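A thousand cranes, give or take my patience

I've been meaning to write this up for weeks, and every time I sit down to do it I end up folding instead, which tells you how things are going in this house. It started with the crane. I could already make a paper boat, and a hat if the newspaper was big enough, but I'd never managed anything with wings until my niece left a library book on the sofa and I picked it up while the pasta was boiling. The pasta was ruined. So was the first crane, and the second, and then the third one had a neck and a tail and I held it up to the kitchen light like I'd won something!

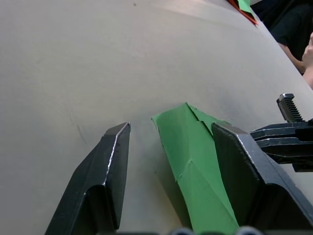 Nallville, 2019-12-08

So, where I've got to. The plan is the full string, 1000 cranes, and I'm on 138. I know! But a month ago it was a shoebox lid with a few wonky birds in it and now it's two carrier bags and a biscuit tin, and the ones near the top of the tin look like proper cranes. The early ones have fat necks. I'm keeping them in anyway.

What I love most is the moment when the flat shape turns into something else. For anybody who hasn't done it: you spend the first few steps making creases and opening them out again, and it feels like nothing at all is happening. Then you push the corners in and the whole square drops down into a smaller one, with all the layers where they should be, as if it had been waiting for you to ask. The first time it went right I undid it and did it again just to watch.

After that comes the petal fold, and the petal fold and I did not get on. You lift one layer from the bottom point and bring it all the way up, and the sides are supposed to come in to the middle by themselves. Mine came in halfway, then bulged, then tore. I watched videos. I slowed the videos down. Iqra Lodhi finally sorted me out at the Thursd- no, at the evening group, let me not start on when it meets, it moves about so much that I've turned up to a locked door twice. Anyway Iqra looked at my creases for a few seconds and said I was being too polite with them. Run your nail along every single one, she said, hard, both ways, and then the paper will know where to go. I did, and it did, and I went home grinning.

The group is in Britstead, in the room over the bakery, and I can't say enough good things about it. People bring whatever they're stuck on. Finlay Farquharson has been making the same beetle since the summer, and it has six legs and two feelers and he's still not happy with the back end. Fouzia Bhutto does boxes, only boxes, with lids that fit so well they sigh when you put them on. I came home with one and it's holding my paper clips, which is a bit of an insult to it.

Then there's paper itself, and oh dear, I have opinions now. I began on printer paper cut square with kitchen scissors, and please don't do that to yourself. It's thick, it cracks along the folds, and if your square is a tiny bit off then by the time you reach the wings it's a lot off. I went through a stack of old gift wrap next (lovely colours, slippery as a fish) and then I found Magsi, the little shop behind the bus station, where they'll cut you a bundle of squares from the ends of rolls. I asked for enough to finish the string plus spares and walked out with 1170 sheets under my arm. It was heavier than I expected! The thin ones with a white back are the best for beginners, I think, as you can see at once which side you're on.

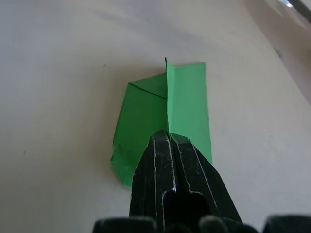

Yannick Guillot left a long comment under my last post saying I'd been unfair to plain paper, and that anyone learning should stay on one colour both sides for a good while, so that they have to think about the fold and can't just follow the white bits. He also says the crane is a poor first model and I should have begun with the frog. Point taken on the paper, Yannick, I tried it your way all last weekend and I did have to think much harder. I'm less sure about the frog. I made one and it wouldn't jump, it just sort of leaned.

A few other people asked how long one bird takes. When I began it was nearly 30 minutes, with a lot of going back. It's far quicker now, though I've stopped timing myself, as I noticed I was rushing the heads. The head is the last thing but the wings and it's the bit everyone looks at - a tiny fold pushed down inside the neck, and if you're tired it goes in crooked. I do bodies in the evening now and heads in the morning with my tea.

Rukhsana Dogar asked whether I'd tried Udeck, the app with the turning diagrams. I have, and I liked it more than I thought I would. You can spin the model round and see the back, and that's a great help with anything that has layers behind layers. I still go back to the library book for the crane (renewed again, sorry to whoever is waiting for it) but for the lily I'd have been lost without it.
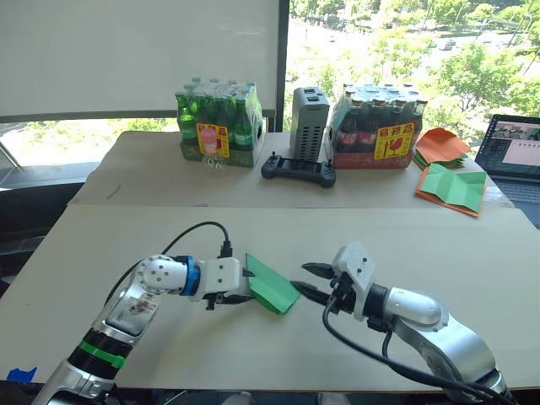

The lily is my treat, by the way. When I've done enough cranes for the day I let myself have a go at something new, and at the moment it's that. It begins like the crane and then wanders off, and there's a step where you do the same fold on four sides and lose track of which side you started on. I put a pencil dot on mine. You curl the petals round a pencil at the end and they stay curled, I was so pleased I made one for the woman next door.

Next on the list is thread. I need something strong enough to hold a long string of birds but thin enough to pass through the middle without splitting them, and a bead or a button for the bottom so the lowest one doesn't slide off. I tried ordinary sewing cotton on five of the fat-necked ones and it held, but it tangled when I moved it. If you've strung cranes before, please tell me what you used. I'm hoping to hang the first strings in January, over the stairs, if I can reach.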